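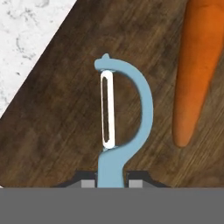 4. What the kitchen trials can and cannot tell us

Claims that machines are ready for household chores tend to rest on short clips of a task going well. Our aim in this section is narrower. We ask how much of a simple job, peeling a carrot, is covered by the scores that developers report, and how much is left to the person who sets it up.

The trials were run in simulation, using the Prekgate kitchen and the Weker control policy with its default settings. We ran 500 attempts. Each was scored in two ways: by the built-in check, which asks only whether the tool was lifted and brought near the food, and by a stricter reading in which the blade had to meet the carrot and travel along it. Under the first, 66 per cent of attempts passed. Under the second, 10 per cent did. Both figures come from the same runs, and it is hard to see how the first could be called peeling.

The gap has a plain cause. A two-fingered gripper can hold a Y-shaped peeler by its handle well enough, but a good hold says little about the stroke that follows. A cook steadies the carrot with the other hand, turns it, and changes the pressure without thinking. A single gripper has no other hand. In Prekgate the carrot lies on the board with nothing to pin it, and whether it would roll as a real one does depends on friction values that the authors of the kitchen chose and, so far as we can find, never measured.

Figure 3 gives a fair idea of the layout.

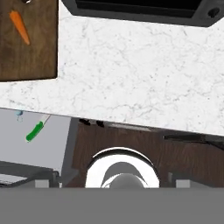 Figure 3. The simulated work area, with the carrot on the cutting board and a green-handled knife in the sink area. The open gripper is at the bottom.

Layout matters more than the published work allows. Crăciun's earlier tests on the Jalton bench used a bare table with a single tool, and his pass rate under the loose check was 43 per cent. It would be tempting to read our higher figure as progress — but the Jalton tests also began with the tool at a random angle, and ours did not. The two numbers should not be set side by side.

We also left out washing the carrot, clearing the peelings and putting the tool away. Grigore Crăciun has argued (personal communication) that these are separate chores and deserve separate scores. We accept this for the purpose of testing, though a household would not. The Cele task list, which does join such steps together, is taken up in Section 5.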